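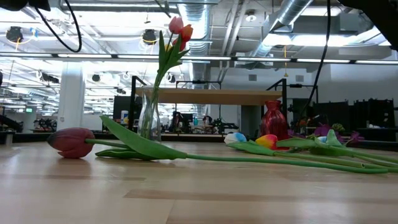

Utitum / flower task / policy reaches for bloom, closes on the wrong stem

Opened: August 2026
Status: open, workaround in place
Site: Flinton bench
Affects: the stem-crop method, tabletop vase task only

Summary. Policy trained with the stem-crop (small patch from the wrist view around the predicted grasp point, fed in next to the full views) does better than baseline on flowers lying apart. Worse than baseline when stems cross. Did not expect worse. Same weights on both arms, same checkpoint as the July writeup.

Trained on 386 teleop episodes, tulips mostly, a few with the purple spray. All artificial flowers. Vases are the clear one and the red one.

What happens: instruction names a color, arm goes toward the right bloom, gets down low, then slides along to whichever stem is nearest the fingertips and closes on that. Lift comes up with a different flower. Policy doesn't notice, carries on to the vase with it.

Tried so far:

- Recalibrated both wrists. No change.
- Turned off the crop at test time. Wrong grasps drop but so do the good ones, arm hovers and times out.
- Bigger crop. A bit better, slower. Not enough to call it.
- Swapped in the old gripper threshold in case it was closing early. It isnt.
- Reset the table with every stem parallel and no overlap. Problem gone. So it is the crossings.

My guess is the crop throws away the link between bloom and stem. At grasp height the patch is just green on wood, and the color word has nothing to hang on to. Full view should cover for that but I think the policy learned to ignore it late in the reach. Haven't proved it. Need an ablation where the full view is blanked for the last part and see if anything changes at all.

Mixed layout for the next batch of runs, crossings in the middle, a couple of loose ones laid flat toward the front so we get easy and hard in the same episode: 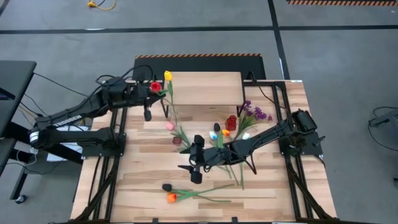 Bogdan Vasiliu: before you run the ablation, check the labels. In the Szczepańska set the episode was marked good if any flower ended up in the vase, color not checked. If that rule got carried over when we merged, the policy was told wrong-color grasps are fine. Would look exactly like this.

Ugh. Yes, it was carried over. Went through the merged set by hand this afternoon and found 6 episodes with the wrong color marked good. Not enough to explain it on its own I think, but pulled them and retrained over lunch on the short schedule.

Result: slightly fewer wrong grasps on crossed stems. Still under baseline. So labels were a real bug, not the whole bug.

Next thing, tried giving the crop a line drawn from the predicted bloom center to the predicted grasp point. Cheap, no new parameters. Ran on the left arm first, then both. On spread out flowers no difference, as hoped. On crossed leaves it helps when the line is right and hurts badly when its off by a leaf width. Red and maroon get mixed up most, then black and maroon.

Wrist view for the color group that gives the most trouble:
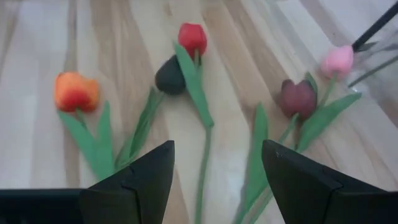

Reply from Tresville was that they saw the same thing with cables, and that tracing from the grasp point back up to the bloom worked better for them than tracing down. Going up there is only one end that matters, so a small error at the start washes out. They also wait 2 frames before closing and re-check.

OK, flipping the direction is easy, doing that first. The re-check I'd leave seperate so we know which one did it.

To do:
1. Trace up from stem, rerun crossed layouts only
2. Full view blanking ablation
3. Fix the success rule in the merge script, add color
4. Note in the July writeup that the crossed-stem numbers are from before the label fix

Workaround until then: lay stems apart for demos, leave the crop on.

Related tickets
Merge script drops instruction text on re-recorded episodes
Hover and timeout above red vase
Wrist calibration drift after long sessions
Purple spray: leaf grasp counted as stem grasp
Request: color check in success rule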